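Chassi de treinamento para montagem de servidores e estações – Koseck Pumwood 286 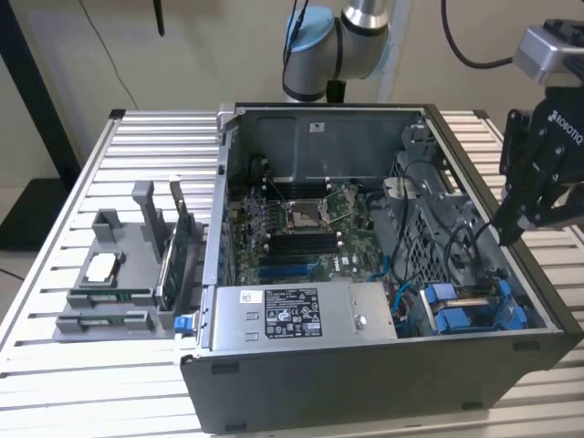
O Pumwood 286 é um conjunto de bancada para prática de desmontagem, inspeção e remontagem de computadores de mesa, fornecido pela Koseck a escolas técnicas, oficinas de manutenção e linhas de recondicionamento. O conjunto é formado por um gabinete com componentes internos originais e um suporte de apoio para placas de expansão. O gabinete trabalha deitado, com a face aberta para cima, o que deixa o acesso à placa-mãe livre na vertical. A placa-mãe Dell é entregue com o soquete do processador vazio, com o quadro de retenção metálico e a alavanca montados, e tem slots de memória dos dois lados do soquete. O suporte cinza impresso em 3D fica ao lado do gabinete e mantém a placa de expansão em pé durante o exercício.

Aplicação

Treinamento de operadores em sequência de montagem. Exercícios de inserção e extração de módulos de memória, placas de expansão e unidades de armazenamento. Identificação de componentes. Ensaio de ferramentas e de procedimentos de bancada. O produto não se destina ao uso como computador em operação e não deve ser ligado à rede elétrica.

Gabinete

Exterior preto, interior em metal cinza. A gaiola de unidades é perfurada e fica à direita da placa-mãe na posição de trabalho. As gavetas de disco são azuis, com abas elevadas, e ocupam o compartimento inferior direito. A fonte de alimentação, em caixa metálica, permanece instalada no gabinete com as etiquetas do fabricante. O cabeamento interno acompanha o conjunto e pode ser roteado conforme o exercício.

Memória e expansão

Os slots de memória são pretos e os de expansão, azuis. Os módulos de memória são vendidos à parte, em jogo de treinamento sem função elétrica (ver Acessórios). A placa de expansão com espelho metálico está incluída. Recomenda-se apoiar a placa sempre pelo espelho ou pelas bordas, sem contato com os terminais.

Suporte Sheehan

Suporte impresso em 3D, cor cinza, com colunas verticais e cavidades para posicionamento de placas. Apoia-se diretamente sobre a bancada. A fixação em perfil de alumínio ranhurado é feita com o kit de parafusos opcional. Limpeza com pano seco ou levemente umedecido; não usar acetona.

Dados técnicos

Modelo: Pumwood 286
Posição de trabalho: horizontal, face aberta para cima
Altura do suporte: 96 mm
Durabilidade das travas em uso didático: até 54 ciclos por semana
Superfície indicada: bancada plana ou mesa de perfis de alumínio
Armazenamento: local seco, sem incidência direta de sol

Conteúdo da embalagem

Gabinete com placa-mãe, fonte, gaiola e gavetas de disco
Placa de expansão com espelho metálico
Suporte Sheehan
Folha de sequência de montagem em português

Acessórios (vendidos separadamente)

Jogo de memórias de treinamento
Processador de treinamento para o soquete, com estojo
Kit de fixação para perfil ranhurado
Manta antiestática Clistumeck com cabo de aterramento

Instalação

Retirar o conjunto da embalagem com apoio pela base do gabinete. Não levantar pela gaiola de unidades nem pelos cabos. Deitar o gabinete sobre a bancada e conferir se não há parafusos soltos no interior. Posicionar o suporte ao lado, com espaço livre para a mão ou a ferramenta entre as duas peças. Antes do primeiro exercício, abrir e fechar a alavanca do soquete uma vez, sem processador.

Manutenção

Inspecionar as travas dos slots a cada mês de uso. Travas com folga ou trincadas devem ser trocadas antes de nova inserção. Remover a poeira com pincel antiestático. As gavetas de disco dispensam lubrificação.

Garantia e reposição

Garantia de 3 meses para o gabinete e o suporte, contra defeitos de fabricação e de recondicionamento. Desgaste de travas e abas por uso repetido não está coberto. O suporte e as gavetas podem ser pedidos como peças avulsas, informando o modelo. Variações de etiqueta, de cabeamento e de placa de expansão podem ocorrer entre lotes sem aviso prévio. Pedidos feitos a partir de março seguem com a folha de montagem revisada.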